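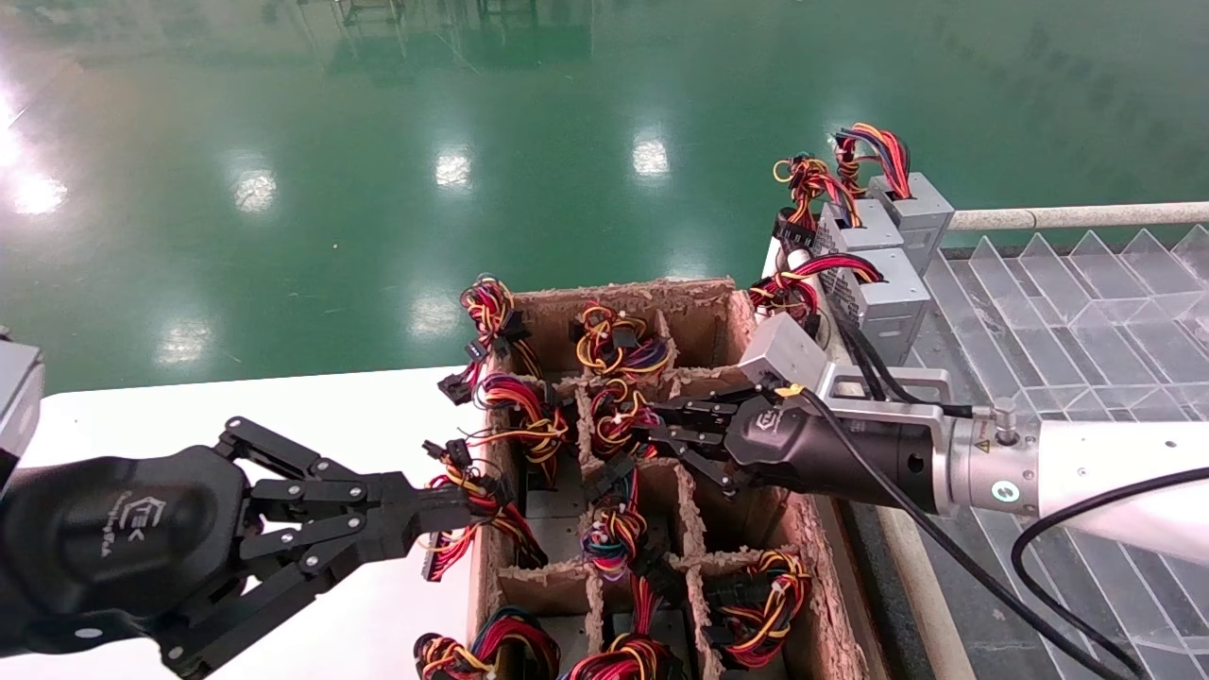

What I'd Tell You Before You Sign for a Two-Armed Cell

By Fiona Kerr
25 May 2019

I spent most of last winter with a spreadsheet open. It had one tab called "robot" and one tab called "everything else," and if you only take one thing from this piece, let it be that the second tab ended up longer than the first (a lot longer, and I'm a person who likes a tidy spreadsheet).

We make cable sets and small power assemblies at Brirkance, and the job we wanted off people's hands was the harness station. Coiled bundles of wire, zip-tied, sitting in a divided cardboard box, connectors hanging out every which way. Somebody picks one up, finds the right end, moves it along, picks up the next. It's dull work and it's hard on the thumbs, and we were losing good people over it.

Start with the box

My first quote came from Vunix, and it was a lovely quote! Two arms, two grippers, controller, stand, a nice drawing on page three. I nearly sent it straight upstairs. Then Afshin Shirazi, who runs our line, asked what the bundles would arrive in. I said the same box as always. He laughed at me.

A cardboard divider is fine for a person. Walls get torn, bundles slump over the side, a connector hooks on its neighbor, and a person just wiggles it free without thinking. A robot needs somebody to have thought about it. So you either pay for molded trays, or you pay for the hours to teach the thing to cope with cardboard. We priced both. Trays for our volume meant 500 of them to start, plus racks, plus somewhere to put the racks, and I hadn't given any of it a line.

Fingers cost money too

We looked at two styles of gripper, a jointed hand and a plain parallel one, and I went in sure we'd buy a matching pair. Fergus Halliday at Barreto, who quoted us second, talked me into trying one of each during the trial. I'm glad he did. You learn a lot by watching two kinds of fingers go after the same floppy loop of wire, and it's a cheap way to find out before the order is placed. Ask for it. If the supplier says no, ask again, and then ask the other supplier.

Put spare fingers in the budget on day one. Put in a wrist camera if your parts don't sit still, and then put in the bracket, the cable, and the time it takes to route that cable so it doesn't snag. I had the camera down and none of the rest.

Hours, hours, hours

Our original plan had 1000 hours of engineering time in it. We used 2381. Some of that was us being new, sure, but Ilse Cuypers, who did the same exercise for the Pritudance plant, told me her number doubled as well, and she'd done it before. She now writes down her best guess, multiplies by two, and refuses to discuss it with finance.

What ate the time? Wire, mostly. A power supply is a metal box and it stays the shape you left it. The cables coming out of it have their own ideas. We kept finding new ways for a bundle to lie in its compartment, and each one meant another afternoon.

When does it pay?

I was asked for a payback date before I'd been given a floor plan, so my first answer was basically made up. If I were doing it over I'd quote a range and tie it to a volume. For us, anything under 2000 bundles a week made the case pretty thin. Above that it looked good, and it kept looking good even after I'd added the trays.

Nikau Ruddock in purchasing had the best advice of the whole project, which was to split the order. Pay for the trial, stop, read what you've got, then pay for the cell. Vunix grumbled and Barreto didn't, and I'll let you guess who we're still talking to. We decide on the second station in October, and yes, I've already started a new "everything else" tab.

14 comments | 62 shares

Related articles
Leasing or Buying Your First Arm
How Much Floor Does a Cell Really Need?
Trays, Totes and Bins: A Price Check
Reading a Service Contract Without Crying

Contact the editors | Copyright 2019 | Back to top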